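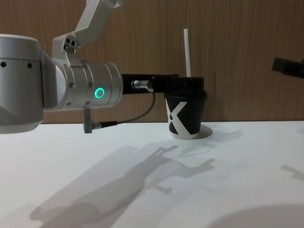 Black cup, black lid, white straw. Iced coffee season is upon us!

Well, I said in the last newsletter that I'd sort out the takeaway cups and I have finally done it. Anyone who had a flat white from the hatch at Usteck in February will remember the old ones, which went soft at the seam if you so much as stopped for a chat. I lost half a mocha down my good coat that way and I still haven't forgiven them.

So we've moved over to black cups with a proper black lid. I tried 9 different samples at home first (my kitchen windowsill looked like a very dull museum) and took the last two along to Rawiri Tipoki, who has drunk more takeaway coffee than anyone I know and has strong feelings about lids. He liked the raised ones. So do I — you get a bit of room for the froth and it doesn't end up on your nose.

The straws are for cold drinks only, please. They're in the jar by the milk and you're welcome to one, but do ask for the iced coffee lid as well or you'll be standing there trying to poke a straw through something that doesn't want it. Amedeo Marras is making the cold brew again this year, in four-litre batches, and when it's gone it's gone. He says it's better after 22 hours in the fridge. I can't tell the difference but I wouldn't dare say so in front of him.
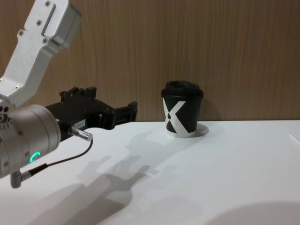
The one with the big white X, on a white tabletop against the wood panelling.

I did wonder whether the X was a bit much. My sister thought it looked like a wrong answer in a spelling test! But it's easy to spot when you've put your cup down somewhere and wandered off, and I've grown rather fond of it.

If you bring your own mug we'll still fill it, same as before, and there's still a bit off the price. Lids and cups go in separate bins now, so do pull them apart before you chuck them. And if anybody has a use for two sleeves of the old cups (seedlings, paintbrushes, anything without liquid in it) they're under the counter, come and get them.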